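Backlund Rain Notebooks

Hi, and welcome! This is the typed-up version of the rain notebooks that Alvar Lie kept at his house in Backlund, plus a smaller pile of pages from Udach that came to me in the same box. I've been typing them in the evenings with a mug of tea and a magnifying glass, and I finally have enough to share.

What you get

There are some 2000 rows so far, all in one file called rain.csv. Each row is one reading from one gauge. I've also put in stations.csv (tiny, it just lists the gauges and where they stood) and notes.txt, where I keep Alvar's remarks word for word. Do read the remarks! He wrote down when the swifts came back, when the ditch flooded and when his neighbor's goat knocked the gauge over, and I've had more fun with those than with the numbers.

The columns

date - the day the gauge was read, year first
station - backlund_yard, backlund_field or udach
mm - rainfall in millimeters
raw - exactly what the page says, spelling and all
flag - blank if I'm happy with it, see below
page - the page number in my own count, starting from the first notebook

Alvar switched from inches to millimeters partway through the second notebook, one January, and didn't mention it anywhere. I worked it out from a very silly month where it looked as if Backlund had turned into a rainforest. Everything in the mm column has been converted, and raw has been left alone, so you can check my sums if you like.

Flags

q means I could read the number but don't believe it. u means I couldn't read it for sure and took my best guess (his 1 and 7 are nearly the same thing, and he liked a blunt pencil). s means snow, melted down and measured, usually on the kitchen stove. There are 237 rows with a u and I'd love a second pair of eyes on those.

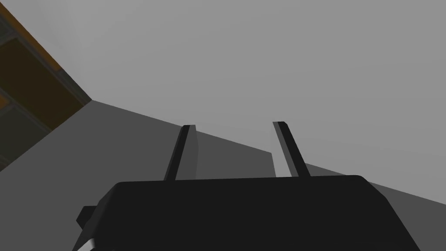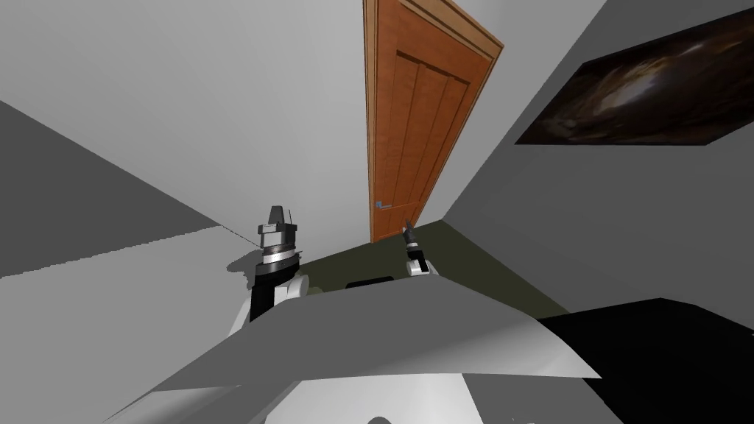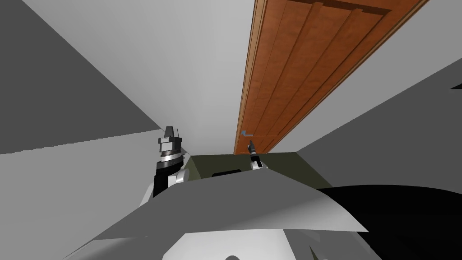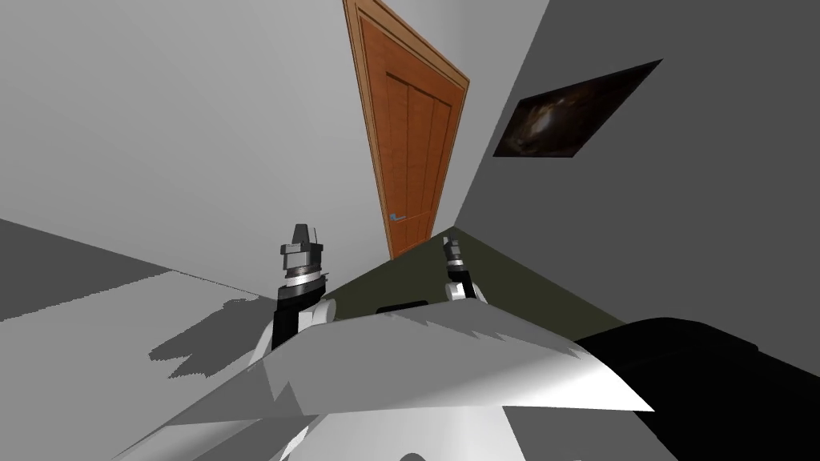 Does a blank in the mm column mean it didn't rain?

A blank means there was no reading that day. Dry days are entered as 0, and a trace (Alvar wrote "tr") is entered as 0 with "tr" kept in raw. Please don't fill the blanks with zeros or your yearly totals will come out too low.

Things I know are wrong

The Udach gauge was moved at some point, from beside a shed to out in the open, and the readings jump a bit after that. I don't know the exact day, so I haven't tried to fix it. Sixten Westerberg lived nearby and thinks it was early spring, and that's as close as we've got.

Page 13 is missing. The stub is still in the binding, so somebody tore it out, maybe for a shopping list.

I haven't compared anything with the records from Clillham or Dendberg yet. If you have a local series from either place and want to line them up, please write to me - I'd be thrilled.

Using it

Do what you want with the numbers. If you print any of the remarks, please say they're Alvar's. I'd stay away from the Udach readings if you're after long trends, but for single storms they look fine to me, and the two Backlund gauges agree nicely most of the time.

Changes

17th October: added the field gauge, fixed a run of swapped dates in the third notebook, moved the remarks into their own file.

Still to type: 300 pages, mostly the later notebooks, where his handwriting gets a lot better.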